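Talks > Housekeeping & Laundry > Towel folding, speaker notes
4 min read

TOWELS: FOLD, STACK, STOP REFOLDING
Speaker: Luminița Dinu, Cirano linen room, Callville
Notes only, slides are with Paula

Opening

Skip the bio. Straight to the number: 3138 towels through our linen room in June. Pause. Ask who folded one this morning. Hands. Ask who folded the same one twice. (should get a laugh, if not keep moving)

Say who this is for. Small guesthouses, gyms, pools, anybody with a shelf and a pile. Big hotels have machines for it, fine, different talk.

Thank Paula Preda for letting me steal her shelf chart. She's in the second row, don't make her stand up.

Where the time goes

We timed it. One person, one shift, 591 towels. Folding itself was quick. The slow part was everything else: turning towels round to find the long side, fixing corners, walking to the shelf and coming back because the stack leaned over.

49 of them got pulled off the shelf and done again. Same towels! Nobody had used them. They just looked bad from the door.

So three fixes. Table, edge, stack. Write on flipchart if there is one.

Table

Clear it first. All of it. Mugs, labels, the tape gun, phone. Plain light top if you get to choose, colored towels show up on it and so do stray threads. Smooth matters more than big. Our old table at Anghel Street had a ridge down the middle and every fold caught on it, I hated that table.

Height: bottom of your ribs is too high, top of your leg too low. Have them stand up and check against the chair back. 1 minute, no more, people start chatting.

Put the towel down flat before you fold anything. Not in the air. Air folding looks fast and gives you crooked halves.

Edge

Slow down here, it's the bit they came for.

First fold, long side to long side. Run your palm along it once. Then look at the layers. If the back one peeks out past the front, you decide now: fix or leave. Our rule, a peek is fine if it goes to the back of the shelf. Folded rim always faces out. The guest sees a rim, the loose ends live at the back.

Teal one on the slide. Flat on the table, back layer showing behind the front. Point at the lighter strip along the fold, that's the line your eye goes to. Ask the room: refold or shelf? Wait for both answers. I say shelf.

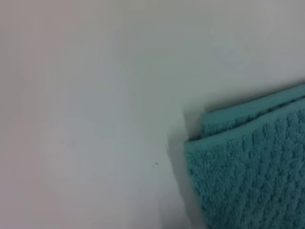 Stack

Rims out, all the same way. Press down every so often with a flat hand, gets the air out. Don't mix sizes in one stack even if theres room, the small ones slide.

Two people? One folds, one stacks, swap when the cart is empty. We tried both folding at one table for 2 weeks, elbows everywhere.

Juvton shelves question will come up, it always does. Yes we use them, deep ones, no I'm not selling them. Any shelf as deep as your folded towel. Too deep and stuff dissapears behind.

If running late

Drop the height check and the two people part. Keep the edge part. Keep the flipchart.

Questions

Likely ones: fitted sheets (no, different talk, see Paula). Rolling vs folding: roll for baskets, fold for shelves. Thirds or halves: measure the shelf then pick, and write it on the wall.

Leave the chart up while people pack. Handouts by the door, take two if you have a night shift.

Contact: Cirano linen room, Callville | © Cirano | Back to top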